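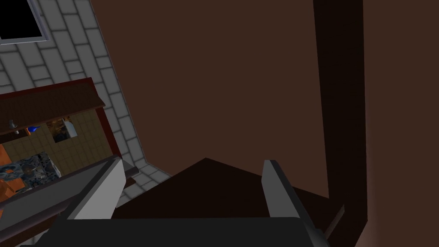
Đạt Huỳnh replied:
I was at the Friday forum and I didn't see a front-runner up there. Thái had the room for the first part, when she went after the mayor over the Tuvidari Street contract. Then somebody asked how she would pay for the bus extension and she gave the same answer as in January, which is a study. People next to me started looking at their phones.

gullstead_north wrote:
She gave a number. It was in the handout at the door. The extension gets paid for out of the parking fund.

Đạt Huỳnh replied:
The handout isn't the debate. If the number is good, say it into the microphone.

pkrell wrote:
The parking fund can't cover it anyway. Half of it is already promised to the garage repair. I looked this up when the budget came out and posted it in the other thread.

gullstead_north wrote:
You posted a screenshot of last year's budget.

pkrell wrote:
The garage line didn't change from last year. Go look.

tillie.r wrote:
Can we get back to the original question, which was whether she can still make the runoff? She turned in over 1,000 signatures to get on the ballot and the other challenger barely cleared the minimum. That has to mean something on the ground.

Đạt Huỳnh replied:
It means she had people with clipboards outside the grocery store. I signed and I haven't decided who I'm voting for.

tillie.r wrote:
Fair. But last time, second place in the primary came down to 200 votes. I'd take the campaign with the clipboards.

wardtwo_mike wrote:
Don't forget Measure 2 is on the same ballot. That will bring out people who don't care about the mayor's race at all, mostly in Srisuk Heights, and they don't like her.

tillie.r wrote:
What does Measure 2 even do? The mailer was no help.
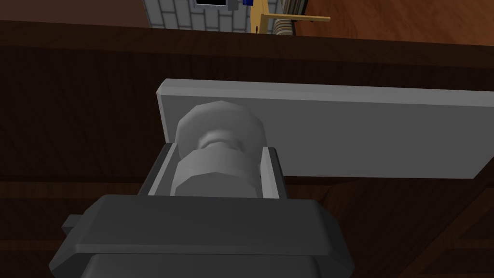 wardtwo_mike wrote:
Measure 2 changes how council seats are filled when somebody quits early. The first section ends appointments by the mayor and calls a special election. The second section moves the filing deadline up. You can't vote for one without the other. It's like the white piece up there, two sections stacked and both held in the same grip. I like the first section and I think the second one is bad for new candidates, so I'm probably a no.

pkrell wrote:
That's my problem with it too. The deadline part was added late and there was hardly any discussion.

gullstead_north wrote:
There was a hearing. I spoke at it. Nhung Thái spoke at it too, against the deadline change, and the mayor wasn't there.

wardtwo_mike wrote:
Didn't know that. Is she telling people to vote no?

gullstead_north wrote:
She says she'd vote yes and try to fix the deadline afterward.

Đạt Huỳnh replied:
So another study.

tillie.r wrote:
That's a different thing and you know it. Anyway, Sarkel County has moved our polling place to the library annex. Check your card, mine still had the old address. No electioneering inside 100 feet of the door, so leave the buttons in the car.

pkrell wrote:
Mine says annex. Is the side lot open that day?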